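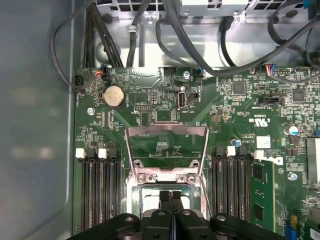
Shao back in February: if you want people who'll stay past the first month, tell them up front it's mostly screws and cables and wiping dust out of old desktops. So, telling you up front. It's mostly screws and cables and dust.

Bench techs wanted, part time, Kimeck refurb shop, Grusberg

We take in retired office desktops, strip them, test what's worth testing, rebuild and send out again. Current batch is 261 towers from Tokenance, all one office clear-out, mixed ages. They need to be off our shelves by the end of summer. Looking for 3 people.

What you'd be doing

Side panel off, blow out the dust, look at the board before you touch anything. Bulged caps, bent pins, burn marks, missing screws. Write it on the sheet.
Coin cell out, new one in. Every machine, no exceptions, even if the clock looks fine.
Drives out and into the wipe bin. You don't wipe them, that's a seperate job and a separate room.
CPU and cooler: clean off old paste, fresh paste, reseat. Go easy on the socket bracket.
Memory test overnight, tag goes on the front of the case.
Cables back the way they came. Use the clips that are in the case already. We've had fan leads resting on blades and a front panel header plugged in one pin over, both this year, both came back to us.
Boards that fail go on the red shelf with a note. A real note. "Dead" isn't a note. "No post, two power supplies tried, one stick in slot 1" is.

What we need from you

You've had a desktop apart before. Your own counts. School counts.
OK with small connectors and tight cases. Some of these have the power supply sitting right up over the board and you work around it.
Can lift a tower onto a bench, over and over.
Can read a board label and copy it down right. More trouble comes from wrong part numbers than from broken parts.
Will wear the wrist strap. Yes every time.
English good enough for the sheets, spelling not graded (see this ad)

No certificate needed. If you have one fine, put it in, but we'd sooner hear what you last fixed and how you figured out what was wrong with it.

Nice to have: soldering, patience with older BIOS menus, any luck at all with stripped screws.

Hours and pay

Two shifts, mornings 8 to noon or afternoons 1 to 5. Pick one and stick with it please, we can't run the benches if people float. Minimum three shifts a week. Hourly, paid every other Friday, rate depends on experience and we'll tell you on the phone before you come in so you don't waste the bus fare. First two weeks are paid same as the rest. Contract runs to the end of the batch, maybe longer, can't promise.

Tools are here. Bring your own drivers if you're picky, mark them, they walk.

Where

Grusberg, unit 64, the gray door past the loading dock. The front door is a different company and they are tired of pointing people to us. Parking is OK before 9. It gets warm by the windows in the afternoon, dress for it.

Bench test

Everyone does one. Takes under an hour. We hand you a tower that doesn't start and a blank sheet. You don't have to get it going, we want to see the sheet.

To apply

Send a few lines to the bench desk at Kimeck or drop a note in the box by the gray door. Name, phone, which shift, last thing you took apart. 200 words is plenty. No cover letters, no photos of yourself, nobody here is going to open a six page PDF.

Closes Thu 7 May, end of day. Bench tests the week after, we'll call eveyone who applied, yes or no.

If you applied last time and didn't hear back, sorry, the old inbox was full. Apply again.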